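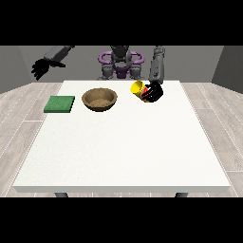
Plunora Evening Walk Log

Version of 22 Dec 2018. Maintained by Lempi Rautiainen and Engelbert Danzer.

What it is

A table of walks taken after dark by members of the Grutuner walking club. Each row is one walk. The log was started in July so the club could see which routes people felt fine using alone and which ones they avoided once the street lights were the only light.

Contents

walks.csv has 1,131 rows. Of these, 669 were walked alone and the rest in pairs or groups. routes.csv has one row for each of the 16 routes, with length and surface.

Columns in walks.csv

walk_id: whole number, no gaps
route: matches route_id in routes.csv
start_hour: local time, 24-hour clock, minutes dropped
company: alone, pair or group
reflective: yes, no or blank
lighting: walker's own rating, 0 to 100
felt_safe: yes, no or unsure
note: free text, often blank

How it was collected

Walkers filled in a paper card when they got home. Engelbert typed the cards in. Where the handwriting could not be read, the field was left blank. Names, home addresses and phone numbers were never entered. Lempi went through the notes and took out anything that pointed to a particular house.

Known problems

Lighting ratings are personal and should not be compared between walkers. The Casa loop was rerouted when the footbridge closed, and both versions share one route_id. A blank in reflective means the question was skipped. It should not be read as no.

People who stopped walking at night are missing from the log, so felt_safe leans toward yes.

Use

Fine for route planning, club talks and class exercises. Please don't use it to rank neighborhoods by crime. It holds no crime reports.

Loading

Both files are UTF-8, comma separated, with a header row. The Shojaei spreadsheet template opens them directly. Set the note column to text first, or entries that begin with a dash will turn into formulas.

Corrections go to Lempi, with the walk_id.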